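Teaching a Shakespeare play to 10th graders, which edition do I buy?
Posted in Books & Teaching

Brareo
Hi all! I'm taking over a sophomore English class and I get to pick the play (yay) but also the edition (help). I'm leaning toward Twelfth Night. The cheap paperback is 117 pages with hardly any notes, and the big annotated one is 347, and I'm scared they'll take one look and quit. I have 50 kids total, so whatever I buy, I'm stuck with it.

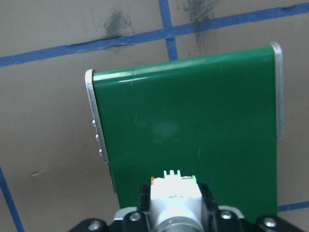
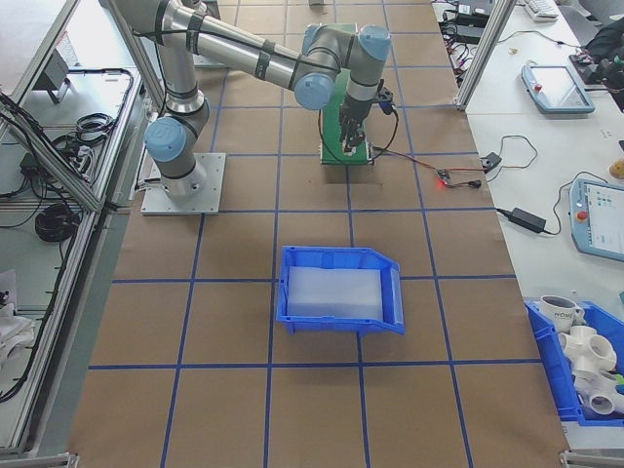
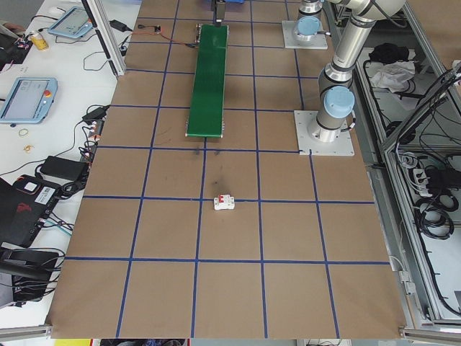
Green belt and robot, three views

Has anybody used the facing-page kind, with modern English on the right? Do the kids ever read the left side?

Mancuso
I used facing-page for years and no, mine mostly didn't read the left side. What helped was doing the big scenes out loud from the original only, books shut, with me handing out a one-page sheet of the hard words. The letter scene with Malvolio is a riot when you let them ham it up! I'd get the skinny paperback and make your own notes. It's a lot of photocopying, fair warning.

Sastier
just do Macbeth, its shorter and has witches

Fedar
I'd go the other way from Mancuso. My group got the fat annotated one and I told them to skip the intro completely (it gives away the whole plot anyway). Notes on the same page as the lines are worth the extra weight. Check that every copy is the same printing, though. We had two mixed together and my page 113 was somebody else's 117, so every class started with five minutes of flipping.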